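### 4.2 The crease as evidence

Most respondents had never been asked what they thought about creases, and several wanted it noted that they found the question odd. They then talked about creases for a long time. The coding scheme had set aside one category for the subject, between "stains" and "other", and it had to be split twice before the transcripts would fit.

What people meant by the word varied. For some a crease was any line left in a cloth by folding, faint ones included (Figure 3). Others kept the word for the sharp, deliberate kind and called everything else "rumpling", "fold marks" or, in one Flulau household, "the weather".

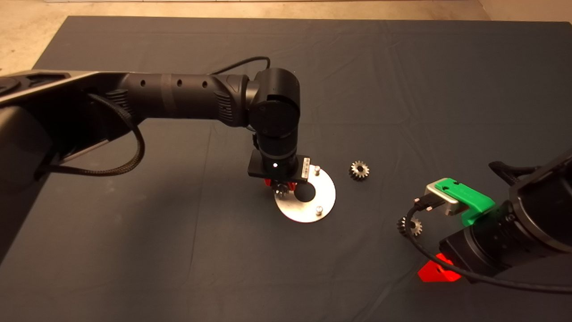
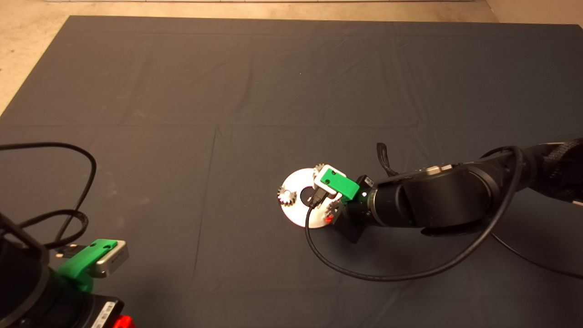
**Figure 3.** Dark grey cloth with faint creases.

The distinction matters because the linen trade has its own. Weltavell, which launders for nine of the 12 function venues in the study, grades cloths on return as flat, marked or reject. Its handbook defines "marked" as bearing a line that can be seen by a guest who is seated. No allowance is made for guests who are standing, though at the Banton venues they make up most of the evening. Over the study period 3,562 cloths passed through grading, and the supervisors we interviewed agreed that the middle grade existed mainly so that arguments would have somewhere to go.

Householders applied a looser test with more conviction. Of the 164 people interviewed, the majority said a creased tablecloth was acceptable at a family meal. Fewer would accept one if visitors were coming, and the answer changed again depending on which visitors. A mother-in-law was mentioned without prompting often enough that we stopped marking it as a surprise. Colour came into it as well. Dark cloths were widely believed to "hide" things, and people who owned one tended to put this forward as a reason for having bought it. The same people, asked later in the interview what annoyed them about the cloth, said that it showed every line.

We don't regard this as a contradiction that needs fixing. The first answer concerns gravy and the second concerns light. A low lamp or a late-afternoon window will pick out a fold that can't be found at noon, and two of the Banton venues had learned to do their inspections with the blinds up and their functions with the blinds down.

#### 4.2.1 Folding as a moral position

Earlier work by Chang treated folding as a storage problem: a large thing has to become a small thing, and the cupboard is only so deep. Our interviews give partial support. Shelf depth did come up, usually in connection with a landlord. But the people who folded in quarters and the people who folded in thirds spoke about each other in terms that cupboard dimensions don't explain. One Cheng respondent, a quarters man of long standing, described thirds as "what you do if you work in a shop". His wife folds in thirds. They have separate shelves.

A small group rolled their cloths around a cardboard tube and were serene about the whole subject. We had trouble keeping them on topic -- they wanted to talk about the tube, where it had come from and how hard it was to get another. Their cloths had no fold lines to discuss, and we have left them out of the comparison for that reason.

Ironing was reported far more often than it was done. Participants who kept the written diary, limited to 2,000 words over the month of August, recorded ironing a tablecloth much less frequently than they had claimed at interview. The diaries do contain a good many near misses: the board put up and used for school shirts, the cloth draped over a chair back "to drop", the steamer lent to a sister. Smoothing by hand just before the meal was the commonest treatment of all, and it was usually described as having worked.

#### 4.2.2 Limits of the interview material

Interviews took place at the respondent's own table wherever possible, and this had a predictable effect on the tables. Eleven people apologised for a cloth before we had sat down, and one had plainly bought a new one, the packet folds still standing up like a road map. So-ying Chang, who ran the Flulau interviews, took to arriving early and waiting in the car, on the theory that it was kinder. It gave people longer to iron.

Venue staff were less troubled. Their views on creases were brief and closely related to how many tables they had to dress before five o'clock, and they are taken up with the rest of the workload material in Section 5.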